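Zakhar Chornovol
2 March 2025

Okay friends, a few of you asked how the soup nights at the rowing club got going, and I've been promising to write it down since November, so get comfortable. This will be a long one. (1)

I joined the Firnitz club because my knees had given up on running and my doctor suggested the water. I had never sat in a rowing shell in my life. The first morning I went out in a double with Faisal Minhas, who was patient with me for the whole stretch down to the Szabo bridge and then, on the way back, very kindly suggested I try looking at his shoulders instead of my own oars. (2)

Afterward everybody just went home. That was the thing I noticed. You'd spend an hour and a half breathing in time with people, and then it was a quick wave in the parking lot and off they went. I grew up in a house where you couldn't return a borrowed ladder without being sat down and fed, so this bothered me more than it should have. (3)

So one cold evening I brought a pot of borscht. My grandmother's version, with the beans in it and a good spoonful of vinegar near the end. I set it on the bench by the boat racks with a bag of rye from Stulleseo and waited to see who'd stop. Thirteen people stopped! I had brought six spoons. We passed them along and rinsed them under the outside tap, and I don't think I've laughed that hard in a boathouse before or since. (4)

The next week Faisal brought his mother's daal and a stack of flatbread wrapped in a towel, and after that it sort of ran itself. Somebody would text "I've got a chicken one" and that was the plan. There was a stretch where we had lentils four times in a row and I was perfectly happy, though I heard some grumbling from the bow seats. (5)

For a while we ate out of whatever came to hand -- paper cups, mugs with old regatta logos, the lid of somebody's thermos. Then people started bringing real dishes from home and leaving them on the shelf, and we found we liked it so much better. Food tastes different when you have to be a little careful with it. (6) 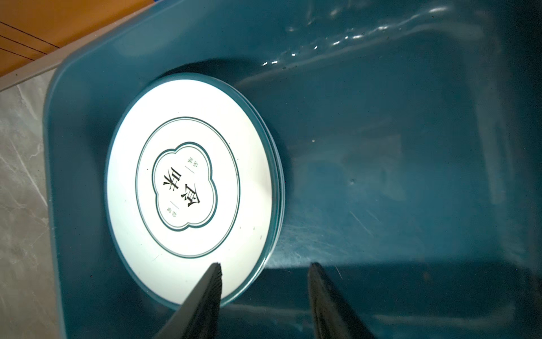
Firnitz Rowing Club -- Masters and Novice Squad

Washing up is my favorite part, and I know how that sounds. Two people at the sink, one drying, and that's when you hear about the new grandbaby or the job that isn't going well. I learned more about my crew with my sleeves rolled up than I ever did on the water. If you come, please don't rush off before the dishes. Nobody's going to hand you a towel and point, but there's always a towel. (7)

Now, some practical things, since I get the same messages over and over and I'm happy to answer them all in one place. You do not have to row to eat. Bring your husband, bring your neighbor, bring the teenager who won't talk. We start when the last boat is back on the rack, and in winter that's early because of the light. (8)

If you're cooking, plan for 30. That sounds like a lot, but soup stretches, and whatever is left goes home in jars. Please label what's in it. We have one nut allergy and two people who don't eat pork, and it's much nicer for them to read a card than to have to ask in front of everybody. And a plain pot with just vegetables is never the wrong choice. (9)

We keep a coffee can by the door for bread and cooking gas. Put in what you like or nothing at all. Over the winter it took in $1181, and I about fell over when we added it up. Part of that is paying for a second burner, and the rest goes toward new heel straps for the old Stirkitov eight, which has needed them for longer than I've been a member. (10)

Oh, and the borscht recipe! I've been asked for it so many times and the truth is I've never measured it. Start the beets first with a little oil, let them go soft before anything else touches the pot, and don't skip the vinegar or the color goes brown and sad. Cabbage goes in late. Dill at the very end, more than you think. It's better the second day, so if you can stand to wait, wait. (11)

Next one is a potato and leek, courtesy of Faisal, who says he's also trying a cornbread and asks that you be gentle with him. I'll be there early to light the stove, and I could use a hand carrying the benches in if you're coming straight from work. (12)

Contact: message Zakhar here or leave a note at the boathouse | © 2025 Zakhar Chornovol | Back to top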